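Print this page | E-mail this page

Section 2: Getting your petition on to the council agenda

I wrote this part of the guide after my own first go at petitioning Drimberg town council, when I did nearly everything in the wrong order. You should already have your wording agreed from Section 1. If you haven't, go back and sort that out, as you can't change a single word once people have started signing (I tried, and had to bin the lot!).

Before you start

You'll need the blank petition form, a copy of the ward map, and the name of one lead petitioner. The lead petitioner has to live in Drimberg. Working here doesn't count, and neither does owning a shop here.

1. Put the full wording of your petition at the top of every sheet. I mean every sheet — the petitions clerk will reject any page that has only signatures on it.

2. Ask each person to print their name, write their address with the postcode, and sign. Ticks and initials are thrown out.

3. Collect at least 251 valid signatures if you want a slot to speak. For a full debate in the chamber you need 910. Anything under the lower number still gets a written reply, so it's worth handing in all the same.

Note: go over your target. My sheets about the Kramer Road bus shelter lost a whole page to people from over the boundary, who were lovely and very keen but couldn't be counted.

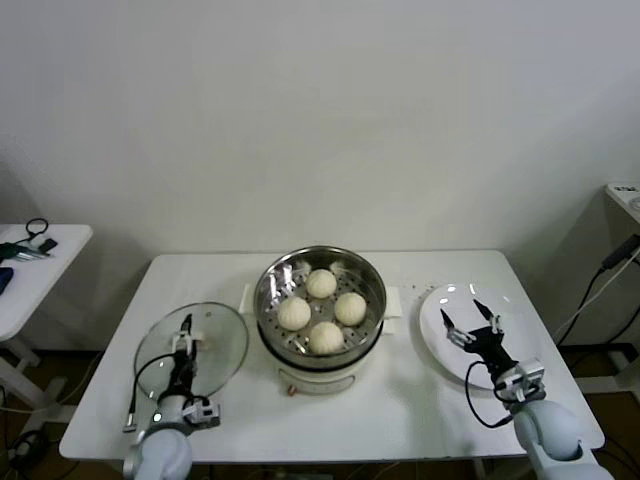 Words: Joscha Hinrichs

4. Number the sheets in the top right-hand corner and take copies. I use the machine in the library, but anywhere will do.

5. Fill in the cover form. The box marked "action requested" is the one people get in a muddle over. Write what you want the council to do, in one sentence, and leave your grievances for the speech. "Restore the evening bus to Grorkari Lane" is fine. Half a page on what the last administration did to the evening bus is not, however much you enjoyed writing it.

6. Hand everything in at the front desk and ask for a dated receipt. If you're posting it, use signed-for post.

Caution: don't give your originals to a councillor to pass on, even a friendly one. Councillor Kasten is my own ward member and I'd trust her with my house keys, but the deadline is judged by the desk stamp and nothing else.

Once it's been accepted

7. Wait for the letter with your reference number. Mine came after 2 weeks. If you've heard nothing by then, ring the clerk's office and quote the date on your receipt.

8. Check the agenda when it goes up. Petitions are usually listed after the minutes and before the planning items, though the one in May was shoved right to the end and we all missed the last bus home, which rather made our point for us.

9. Send in the name of your speaker by noon the day before. You can have one main speaker and a stand-in. Sepehr Golestani spoke for us and I was the stand-in, clutching my notes and hoping very hard that he'd turn up.

Note: if the council sends your petition off to a working group, ask the chair which group it is and when it next meets, and ask while you're still in the room. It's much harder to find out by letter afterwards.

Section 3 covers the speech itself, including what to do when the microphone light goes red and you've still got a page left.

Last checked 1/20/26

Print this page | E-mail this page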